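Dye notebook, Monday, October 21, 2024
Madder, third round, cotton and wool side by side

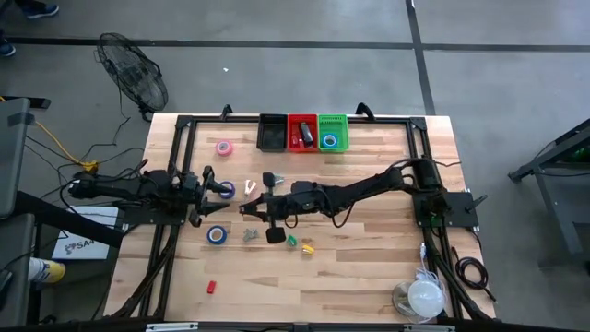 Finally got a proper brick red out of the Gendero madder! I have been chasing this since May, when everything came out the color of canned salmon, and I'm fairly sure now that the trouble was heat. Ground root, soaked overnight in tap water with a spoonful of chalk, then brought up very slowly and held well under a simmer. The wool skein is gorgeous, deep and warm with a bit of orange where it catches the window. As for the color I was aiming at, look at the red bin in the middle at the far edge of the tabletop, then imagine it browner and softer, like an old barn door. The cotton is a step paler, but it's even from end to end, and that's a first for me.

Numbers before I forget them. Wool skein 29 g dry, alum mordant, batch 3403. Cotton was the same batch number but mordanted twice, with a tannin bath in between (oak gall, the last of the Kariuki jar, need to reorder). Four hours in the pot for the wool. I left the cotton in to cool overnight and didn't stir it as much as I should have.

Halima Rugemalira came by and told me to stop throwing out the first bath. She runs hers again for peach and then once more for a sort of blush, and she brought two swatches of Ina yarn to show me. They are lovely, very clear, no brown at all. So the leftover liquid is in the lidded bucket under the sink. PLEASE don't dump it!

Wash test: cool water, plain soap, wool only so far. A little color in the first rinse, next to none in the second. Cotton still to do. I also want a strip of each in the south window with half of it covered in foil, and I'll leave those up until the end of next month.

Iron dip on a snippet of the wool gave a plum brown that I like more than I expected to. Too long in the dip and it goes harsh to the touch, so seconds, not minutes.

Next: same recipe with the Wedetti root, which is cut coarser, so grind it first. Try wheat bran in the soak. Label the jars this time. Thermometer needs a new battery.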